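Section 5: Recording the microwave task

I'm assuming you've got through section 4 and both follower arms mirror the leader arms without any twitching. If they're still twitching, go back, because everything below gets ten times more annoying when they do. I wrote these steps up on the Plollitz bench, but the Nakajima leader arms behave the same way apart from the colour of the pedals.

The task is a short one: right arm opens the door, left arm reaches in, right arm closes it again. People think the reaching in is the hard bit (I did too!), and then they spend the whole first afternoon on the door.

Setting up

1. Put the microwave on the bench with its front square to the two arms. Clamp nothing yet.

2. Plug it in and wait for the display to settle. I start every take from zero, so if somebody has been playing with the time buttons, clear it first.

3. Hang the white backdrop and pull the worst of the folds out. A few wrinkles are fine, honest.

4. Send both arms to their home pose, then check that neither gripper can reach the front of the microwave by falling on it if the power drops.

CAUTION: Never run the microwave during recording. The oven stays at zero, the inside stays empty unless your task sheet calls for the plastic cup, and the start button is off limits to both arms and both humans.

Recording the door

5. Press the left pedal to wake the leader arms. Hold them loosely, like a garden hose and not like a hammer.

6. Park the left gripper low and out to the side of the microwave, clear of the body. It has nothing to do for now, and if you leave it in front of the door you will forget it's there. I've done it and so has Tsutomu Ebihara, who taught me this whole procedure.

7. Bring the right gripper in from the side at the height of the oval opening at the bottom of the control panel. Come in slowly over the last 5 cm and keep the finger level.
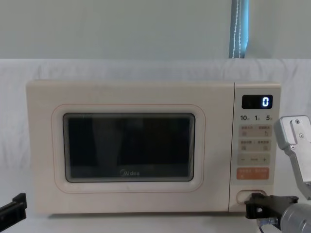 Fig. 5-2. Right finger at the door release, left gripper parked, display at 0.

8. Once the finger is at the opening, stop and take a breath before you pull. That little pause is worth having in the recording, as it gives us a clean place to cut between "reach" and "open" later on.

9. Pull toward yourself with the leader arm in one steady motion. If the whole oven starts sliding along the bench, let go, re-centre it and put the rubber mat underneath before you try again.

10. With the door open, back the right gripper off and carry on with the left arm as in section 6.

Note: The big orange button sits on the same panel as the release, further up. If your finger drifts high you'll bump it, so throw that take away even if the rest of it was lovely. I mean it. One sloppy demo in a small set shows up in the trained arm surprisingly fast.

How many takes

I do 20 good ones per oven position, with a break after every 5. My hands get lazy past that and I start cutting the corner on step 7. Shift the oven a bit between batches, and turn it slightly too, or the arm will only ever learn one spot on the bench.

Mark bad takes with the right pedal straight away. I used to tell myself I'd remember which ones they were, and then I had to watch the lot back over lunch.

If the gripper stalls against the panel, you'll hear the Pasitz controller beep. Ease off, open the leader handle fully, count to 11 and let it reset on its own before touching the pedal again.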